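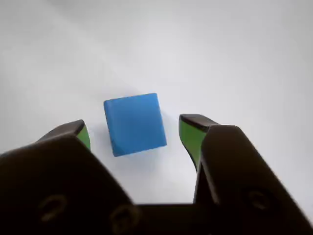
September 5, 2023

Small parts sorting, white table. Went back through the props for the tidy-up set this morning with Nuria Manzano. The August list had got out of step with what is on the shelf, so I started a new one on paper and will type it up when the Arudport order is in.

Blocks first. The blue one stays in. Rounded corners, easy to wipe, good colour against the table. I had thought of swapping it for one of the Vureson blocks, but those have a printed face and Nuria doesn't want print on anything this size. The spare blocks are in the shallow drawer, still in their bag.
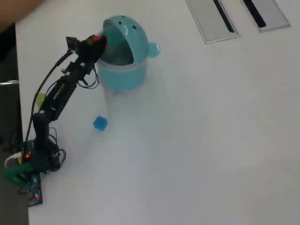 Animal bin with the lid open, blue cube on the table beside it.

Lids took longer than planned. Alfredo Belmonte would like a plain tub with no lid at all. I prefer the animal one, mainly for the way the lid tips back and leaves the mouth clear. We measured the tub he brought and it is 80 mm across at the top, too tight for the larger balls. Tub goes back to him.

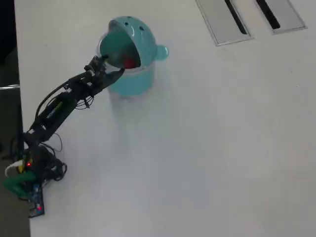 Colours in the bin are the next thing to settle. Nuria wants every small item to be findable at a glance once it has been put away, and I've been going through the tray with that in mind. Dark green and brown are out. Red is fine – it shows up well enough against the dark inside, even under the open lid. Yellow still to be checked. The tray has 61 pieces after today's weeding, 59 if the two chipped ones go, and I think they should.

Table surface: wiped down with the Lurnesent spray, which leaves less of a film than the old stuff. Don't use the blue cloths, they shed.
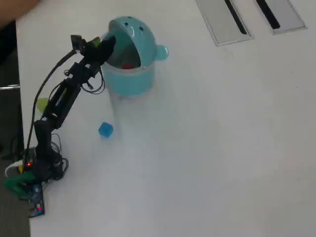
Use the folded grey ones from the Sasaki box and put them back damp side out. The top has a few smudges that don't shift with one pass, so give it a second.

To do
– type up new list, bin the August one
– ask Arudport about a second bin, same model
– yellow pieces, check inside the bin with the lid back
– return tub to Alfredo

Stopped at 1930.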